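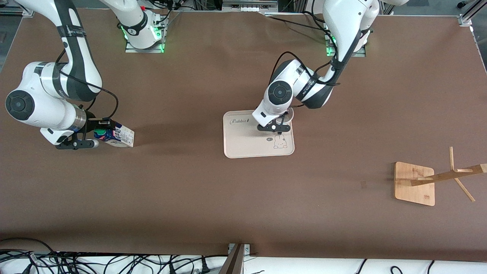 Cómo hacer arroz con leche sin que se pegue

Receta rápida, la apunto antes de que se me olvide. Sale para una olla mediana.

Lo que hace falta:
Leche entera, un litro
Arroz redondo, 9 cucharadas soperas rasas
Azúcar, 5 cucharadas (o menos, al gusto)
Canela en rama
Piel de limón, solo lo amarillo
Una pizca de sal

Pasos

1. Leche al fuego con la canela, el limón y la sal. Fuego medio. Que no hierva a lo loco.

2. Cuando empiece a humear, el arroz. Sin lavar, que el almidón espesa.

3. Bajar el fuego al mínimo y remover. Cada dos minutos o asi, hasta el fondo, cuchara de madera.

4. A los 20 minutos probar el grano. Si está duro, seguir. Con mi olla vieja tarda el doble, ojo.

5. El azúcar al final. Si se echa antes el arroz se queda tieso.

6. Fuera canela y limón. A cuencos. En caliente tiene que quedar algo líquido, luego en la nevera cuaja.

Si se agarra: cambiar de olla sin rascar el fondo. Rascar es peor, sabe todo a quemdo.

Aguanta tres días en nevera, tapado. Congelar no, queda arenoso.

Analyn Rivera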